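2 min read

The Stamel Haggadah: Review

The Stamel runs 96 pages and gets a family through the Seder without much flipping back and forth. Hebrew is on the right, English on the left, with transliteration under the blessings.

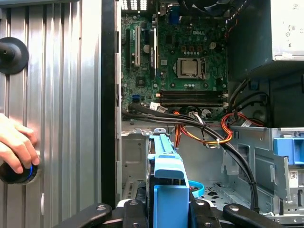 The English is clear enough for kids to read aloud. I found the notes on the four cups too short – the older Dornow edition handles them better. The songs at the back have no music.

The binding lies flat, which helps at a crowded table.

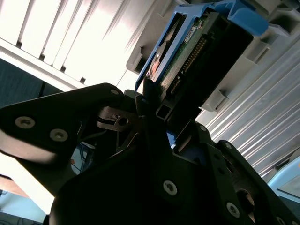 Hard drive in a blue caddy at the drive bay.

I'd buy it again for guests.

94 shares | 2 comments

© Ciltumine | Contact | Back to top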